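Lamisi Quansah had the kettle on before I'd got my coat off, and she'd already apologised twice for the state of the hall, which was full of coats that didn't belong to her. They were left over from the February swap, she said, and would find their way home eventually.

She has run the repair mornings in Lutevby for six years now, and I'd come to ask how a person ends up doing that with her Saturdays when she could be in bed with the paper.

"My mother mended everything," she told me, pushing a plate of shortbread across. "Sheets turned sides to middle, elbows patched, all of it. I was mortified as a girl! And then I moved to Pamton for work and found I couldn't throw away a sock without hearing her."

The first morning was in her own front room, with five people and one decent pair of scissors between them. By the following winter they had outgrown it and moved into the old reading room behind the chapel, where the radiators clank and the light is lovely until two o'clock. Last year they logged 198 repairs in the big red book, and she let me leaf through it while she hunted for more milk. Zips, mostly. Lamps, a music box, a great many trouser hems.

I asked what people bring that surprises her, and she thought for a good while.

"Things they don't want mended, really," she said. "A gentleman came with his wife's gardening gloves. We darned one thumb and talked about sweet peas for an hour — I think the talking was the job."
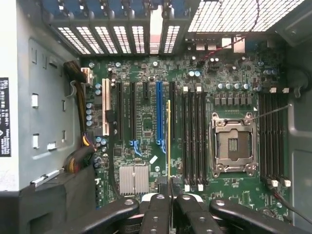 She's firm about the tea, too, which must be made in a pot and offered before anybody looks at what's in the bag. People who have had a cup are kinder about waiting, she reckons, and much kinder about hearing that a toaster is past saving.

And would she ever stop? She laughed at that and looked over at the coats.

"I said I'd give it up when I turned sixty, and then I said I'd give it up when the red book was full. My daughter's bought me another book. It's blue."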